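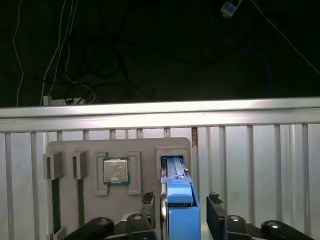
Home Products Fixtures Parts Trays Downloads Contact

Tukura 288 Component Mounting Plate

The Tukura 288 is a gray mounting plate for holding desktop computer parts upright at a bench while a case is being built up or stripped down. It keeps a processor, memory modules and small plastic parts in fixed positions, so each part is picked from the same place every time and goes back there when the case is opened again.

The plate is rectangular with rounded upper corners. It is intended for vertical or near-vertical fixing against a slatted panel below a horizontal aluminum rail. The rail is not part of the delivery. Any flat, rigid surface can be used in place of slats, provided the plate does not rock when a part is pressed into its holder.

Holders

Processor holder. A square, open frame with raised walls. The processor rests in the frame with its heat spreader facing out and the edge of the substrate exposed on all sides. Grip the processor by the substrate edge only. Do not stack two processors in one frame. Check the orientation mark before loading, as the frame will accept the part in any of four rotations.

Memory holders. Raised brackets, each with a narrow vertical slot. Modules are loaded from the front and should stand parallel to the plate. The slots locate the board edge and do not latch. A module that has to be forced is at an angle – remove it and start again.

Right-hand slot. For one upright plastic component, such as a drive bracket. The part is held by its upper end and the lower end stays free for gripping. Parts with metal pins should be loaded with the pins facing the plate.

Mounting

1. Wipe the panel and the back of the plate. Old adhesive or grit will tilt the plate.
2. Set the upper edge parallel to the rail. Leave enough clearance above the holders to lift the longest part straight out.
3. Fix the upper corners first, hand tight, then the lower corners.
4. Load one processor and one module and check that both can be withdrawn without touching a neighboring holder.
5. Tighten all four corners.

The plate should be within easy reach of the open side of the case. Lay the case down so that the motherboard and the drive cage can be reached from the same side. Route loose cables behind the panel, away from the work area. A cable lying across the lower edge of the plate is the most common reason for a dropped module.

Drive brackets and cage access

Plastic drive brackets are easiest to fit before the memory goes in, while there is still free space between the cage and the board. Offer the bracket up to the end of the cage and seat it without leaning on the perforated top of the cage. Keep screws and driver bits off the vented surface. Anything small enough will go through.

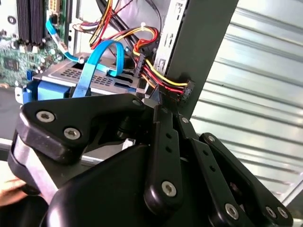
Care

Clean with a dry, lint-free cloth. Isopropyl alcohol may be used on the plate and holders, but not with parts loaded. Remove thermal paste from the processor frame before it hardens. Do not use acetone. Rust marks on the panel behind the plate should be treated before they reach the fixing points.

Compatibility

The 288 shares its corner pattern with the Myklebust 106 tray and can replace it on the same panel without new holes. It does not accept inserts from the older Valloleo series, which has a wider slot pitch. Memory modules with tall heat sinks need the open-slot version, order suffix B.

Ordering

Part number: 288 (standard), 288-B (open slot)
Fixing kit: 902, sold separately, 8 screws and washers
Replacement processor frame: 106-P
Color: gray only
Ships from: Bedum

Plates are packed flat. Inspect the holder walls on arrival and report any cracks before mounting, as a plate with used fixing holes cannot be returned. The standard slot was revised in October and the drawing under Downloads shows the current version only.

Page revised March 26, 2019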